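Open afternoon at Maillard, the Friday one in July. Got there at 3, parking was already hopeless, missed the welcome talk. My question for the day was a plain one – can a machine put away a family's winter stuff yet? Short answer, not by itself.

Gloves were the chore at the station I stayed at longest. Wood table, hand-held grippers, people doing the work themselves so the software has something to learn from. Slow going. Their log stood at 1,336 tries, target is 2,000.
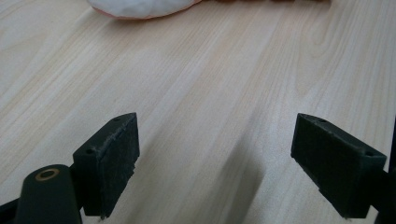

Hervé Guillot thought I was being too hard on it, a kid of four can't sort gloves either and we don't call that a failure. Fair. But I don't pay a kid of four.

Asked about thin knits versus padded ones. Padded is easier to grab, harder to fold, they said. Fingers are the real pain becuase they flop wherever they like.

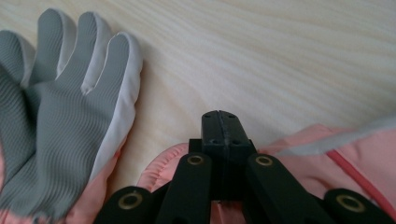
Gray and white glove, palm up, next to the gripper.

Stultora had the next room, dishes, too crowded to see much. Grurora were handing out flyers and no demo, skipped it. Back to the gloves before closing.
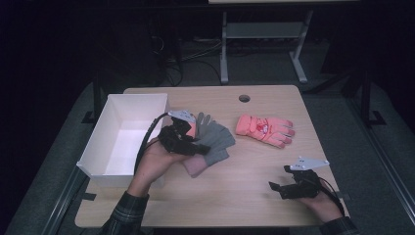

Pairing is what I'd want at home, and thats the part they were vaguest on. Maybe next year. Coffee was good, bus back at 5:42.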